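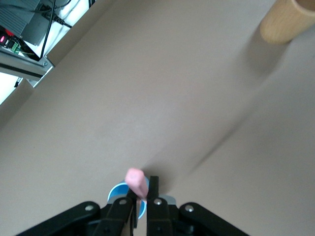 Small pink block above a beige tabletop

Carrying over playoff eligibility after a mid-season transfer
Posted in Hockey - Amateur Leagues, 26 Jul 2019

Our club, Peltcombe, expects to sign a defenseman from Tedusthorpe in November. He will have appeared in several league games for his former club by that date. The handbook states that a skater must dress for a minimum number of games to be eligible for the playoffs. Do the games played for the first club count toward that minimum, or does the total begin again at zero? The registration form does not address the matter.

Joni Salminen 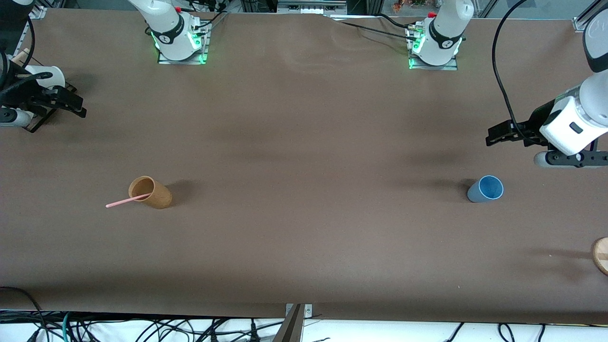
Reading time: under 2 minutes

Leen Tarawneh
In most amateur leagues, eligibility games are credited to the player and not to the club. Games dressed for Tedusthorpe should therefore be carried forward, provided that both clubs compete in the same division and the release was signed before the transfer deadline. Please request written confirmation from your registrar - a verbal assurance will not be accepted if an opponent files a protest. Signed game sheets from the former club should be attached to the request. Suspensions that have not been served also move with the player.

Essien
Ours start over at zero. Check your own handbook.

Simari
The fee should also be considered. Our league charges 85 dollars for a transfer made after opening night, and the player is not eligible until payment has been recorded. Goaltenders are subject to a separate rule.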